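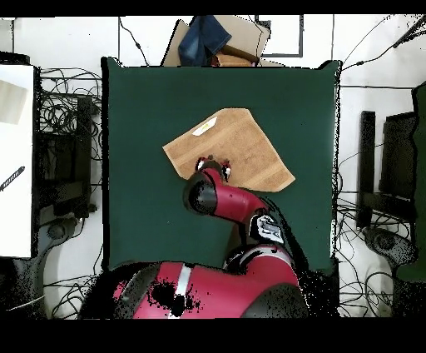
Ticket 473: Care label is hard to read, cloth does not stay square

Filed under: Towels & Cloths > After washing
Opened by Hashini Mridha, 24 February 2019

I ordered from Lalari in September, two pieces from the Wisetti range. I have a problem with one of them and I would like advice before I wash it again.

The small white label has only a faint yellowish print left. I cannot read from it at which temperature I must wash. Also the cloth does not keep its shape. When I put it down on our green table cover the corners go in different directions, and I cannot make a proper rectangle of it without pulling.

What I tried already:
- washed at 40, dried on the line
- shook it well before laying down
- ironed the label side on low heat (no difference)

Reply from Shafiq Pathirana, Lalari support

Thank you for the clear report. Please do not iron it any more, the loops become flat from this. Could you look if one corner is turned under the rest? When a corner stays folded during drying, the hem near it often pulls to one side. Please also check the woven stripes, they should run parallel to the hem.

Reply from Hashini Mridha

Yes, one corner was folded under. I did not notice it because the terry is quite thick.

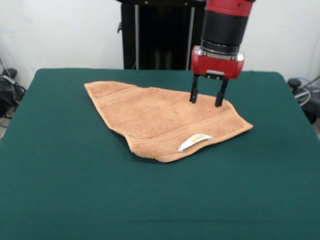
I opened the corner by hand and left the cloth lying overnight. It is better now, but one side is still longer than the other, I think by two centimetres. The stripes follow the hem. My question about the washing temperature is still open.

Reply from Shafiq Pathirana

For Wisetti it is 60 at most, and no softener. I will send the care text by e-mail and ask Parveen Rathnayake in our stock room for a replacement.

Status: waiting for replacement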